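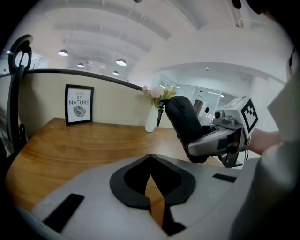 *Vernwood Shared Workshop, Equipment Pages, Issue 40*

# Nilen Hand-Held Gripper Kit

The Nilen is a two-finger gripper that you hold in your hand and close with a trigger. A camera rides on the body and records what the fingers do. You build it yourself from printed parts, a bag of screws and two padded fingers. Most people make a pair, one for each hand, and the kit is sold both ways.

Gresel makes the kit. Vernwood members can buy it from the parts counter or order it to pick up. The workshop keeps the printed part files on the shared drive if you would like to print your own bodies and buy only the hardware.

## What comes in the kit

- Body shell, in halves, with the top cover
- 2 black padded fingers with collars
- Trigger, return spring and linkage
- Camera bracket and its screws
- Marker cube, with a sheet of spare black-and-white markers
- Lower bracket for hanging the gripper when it isn't in use
- Hex key

The camera is not included. The bracket fits the small board camera that Gresel sells separately, and it has slots so you can shift other cameras forward or back a little. You will also need a cable long enough to reach your recorder or laptop without pulling. The short one that ships with the camera is fine on the bench and too short for everything else.

## Sizes and weight

| Item | Value |
|---|---|
| Length, lower bracket fitted | 305 mm |
| Weight, without camera or cable | 700 g |
| Fingers per gripper | 2 |
| Screws per gripper | 40 |

The weight sits toward the front once the camera and cube are on. If your wrist gets tired, move the cable clip to the rear hole and let the cable hang from there.

## Putting it together

Set aside an evening for the first one. The second goes faster.

Start with the linkage. Lay the lower half of the shell open on the table, drop the linkage in, and work the trigger by hand before you put the top on. Both fingers should start to move at the same time. If one lags, take the linkage out and check that the pivot pins are fully seated. Sanding the shell to cure a lagging finger is a common mistake and it leaves you with a sloppy trigger.

Next come the finger collars. Push each collar down flat on the housing, then slide the finger in until it stops. The pads should line up with each other when closed. A narrow gap at rest is normal. They are soft and will flatten against whatever you pick up.

Leave the camera and the marker cube for last. Tighten the camera bracket only enough to hold, aim it, then tighten the rest of the way. The cube goes beside the camera with a marker face turned outward. Do not glue it. You will want it off again if you drop the gripper.

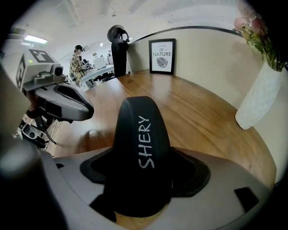
After that, plug in the cable and run the Quintana setup program on your laptop. It asks you to open and close the fingers slowly a few times, then to move the gripper over a table while it looks for the markers. Keep your thumb off the cube. If the program keeps losing a marker, check for glare from an overhead lamp and turn the gripper a little, or move to another seat.

The program saves one settings file per gripper. Name the file after the gripper so the pair doesn't get mixed up. Plenty of members letter their fingers with a white paint pen for the same purpose. Let the paint dry overnight, and keep it off the gripping surface.

## Changes in this version

The collar is wider than on the February kits, and the old collars will not fit the new shell. Old fingers fit either one. The cable clip is now a separate part and can be replaced without opening the body. Gresel has also changed the lower bracket screws to the same size as the rest, so the one hex key does the whole job.

## Care

Wipe the pads with a damp cloth. Solvent cleaners make them sticky. Check the bracket screws after every few sessions, and swap any marker that has picked up scratches or a bent corner. Spare pads are stocked at the counter and are sold in pairs.

Store the gripper hanging or lying on its side. Standing it on its fingers for a long time leaves a dent in the pads, and the dent takes a few days to come out.

## Ordering

Ask at the Vernwood parts counter for the Nilen single or the Nilen pair. Body shells come in white or gray. Say which you want when you order, and say whether you need the camera. Returns are accepted on unopened screw bags only. Broken or missing parts are replaced by Gresel directly, and the form is inside the lid of the box.

Page updated Jul 4, 2025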